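Progress Report to the Nadico Fund
Community Furniture Repair and Reuse Program, Wevo District
Submitted 2025-01-17
Prepared by Lina Hijazi, Program Manager

1. Summary

The program remains on schedule. In the reporting period the workshop accepted 315 items of household furniture, of which 67 were beyond repair and were taken apart for parts. The remaining items have been returned to use or are waiting for finishing. Spending is within the approved budget, with one request for a transfer between lines set out in section 4.

2. Repair and finishing

Intake was heavier than planned in July, when the Favier housing blocks were cleared ahead of renovation. Fares Nimri reorganized the storage area so that chairs and small tables could be handled first. Larger case pieces took longer than expected, mainly on account of water damage to the lower panels.

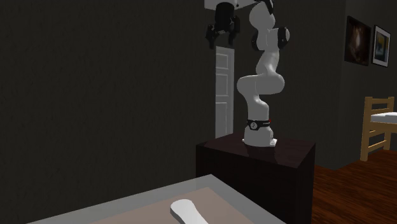 Finishing standards were revised after families asked for more choice in color and sheen. Mireille Khoury prepared a short guide with three finish levels - matte, satin and gloss - and partner agencies now mark a preference on the request form. Dark finishes with a glossy top, as on the nearly black wooden cabinet shown, are listed in the guide under the third level. They take more bench time than the others, and the guide limits them to cabinets and sideboards. Matte remains the standard for chairs.

3. Training

The first course enrolled 30 trainees under the direction of Abla Moussa. Attendance held at 70 percent, below the target in the grant agreement. Exit interviews pointed to evening bus service as the main difficulty. The second course will therefore begin an hour earlier, and Lutfa Patwary is in discussion with the Ortuño Center about the use of a room closer to the main bus line.

4. Budget

Lumber and hardware costs were lower than forecast. Delivery costs were higher, as the van rental was extended twice. We request approval to move the unspent balance of the materials line to delivery. No increase in the total grant is sought.

5. Next period

Work will center on the pieces awaiting finishing and on the second training course. A revised delivery schedule will be sent to the Fund once the van contract has been signed.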